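Lab notebook, Tuesday (open day, March)

Up at 6 to charge everything and still managed to leave one battery on the bench. Majdi Shboul drove back for it, bless him, and we were set up in the Marville building by 9 with the kettle already on.

We had two stations this time. Downstairs was the Vustinar arm doing its usual sorting on the long table, and upstairs was the hand-held grippers, which I'd put down as the quiet corner. Wrong! The arm got a polite crowd and a lot of folded arms, and then everyone went up the stairs to have a go themselves. I should have guessed. People will watch a machine for a minute or two, but give them something with fingers that close when they squeeze and they'll stay until you take it off them.

Folding was the favourite task. We'd planned on cups and blocks as well, but somebody asked if it could do laundry (somebody always asks) and after that it was cloth all afternoon. Notes on cloth, for whoever runs this next:

Thin stuff creases under the fingers and then you can't find the corner again. Start people on the tea towels.
Tell them to go slower than feels natural. Then tell them again.
Daylight from a big window is lovely to work in but check the exposure before the first run, I forgot and had to redo my own warm-up. 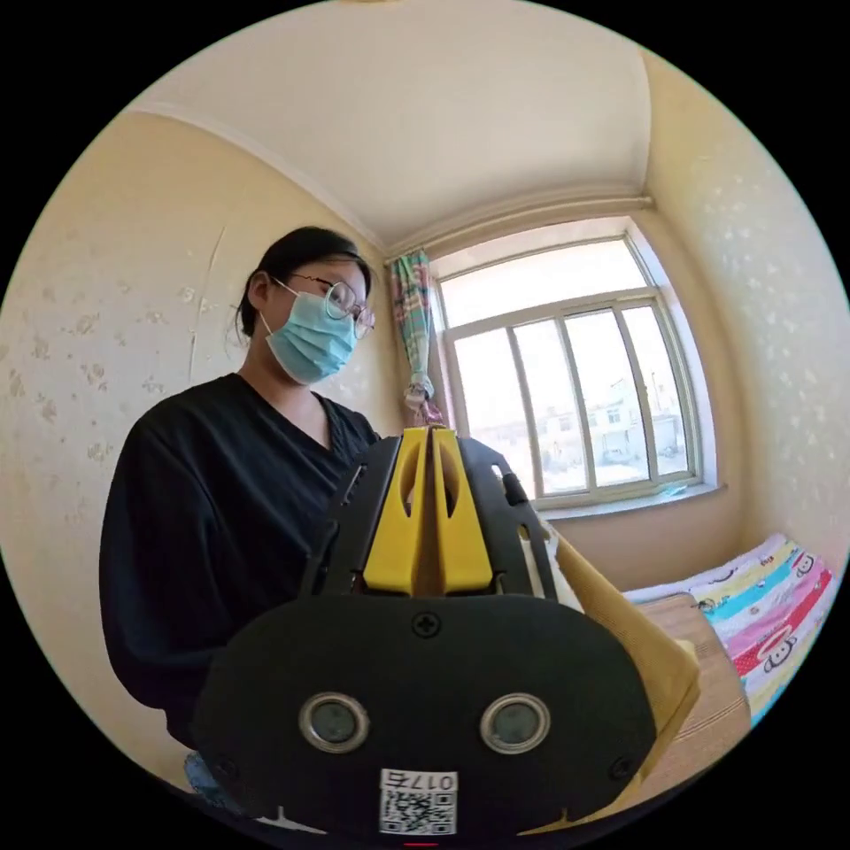 The other thing I kept getting asked was how many goes it takes before a robot can do it by itself. I said we'd set ourselves 2,000 runs for the folding set and that Majdi wants 3,000, and a man from Yammine laughed out loud and said he wouldn't fold 3,000 of anything for any money. Fair enough. His own try was very neat, mind you, and I told him we'd happily have him on Thursdays.

We logged 22 visitor runs in the end. I've put them in their own folder and they are NOT to be mixed in with ours until someone has watched them through, as a few people stopped halfway to chat and I didn't always catch it in the notes. I'll do the first lot tomorrow morning if the Vodo machine has finished copying. It was crawling when I left.

Downstairs, the arm stopped twice. The first time was a child leaning on the barrier, so the stop did what it should. The second I can't explain. Majdi thinks it's the cable at the elbow and I think it's the same fault we had before Christmas, so we've bet a packet of biscuits on it.

To do: new tape for the floor marks, return the borrowed extension lead, ask Marville about the lift, and a second pair of hands upstairs next time, please. I didn't sit down once and my wrist is sore from showing people the squeeze.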